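In Defence of the Drawer Full of Leads

Every February I promise to clear out the cable drawer, and every February I shut it again. My friend Nermin Aydoğan thinks I'm mad. She moved to a flat in Clollesport with 16 sockets (she was very pleased about this!) and binned every spare lead she owned.

I think she was wrong, and I've told her so. We chuck out dull, useful things far too quickly, then pay to get them back. A decent extension lead will see you through house moves, Christmas trees and at least one marriage — mine has. 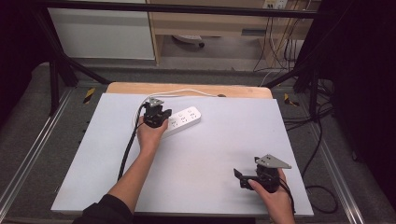
A white power strip, laid out on a board.

Hollis Hutchins, my neighbour, says the trouble is space, and he has a point. Nobody wants a spare room given over to old plugs. But a drawer? A drawer is fine. Check things for cracks and frayed bits, take anything dodgy to the tip at Falover, and keep the rest.

What really gets me is the tidy-home advice that says if you haven't used it in a year, out it goes. I haven't used my fire blanket in a year either — I'm hanging on to that as well, thanks very much.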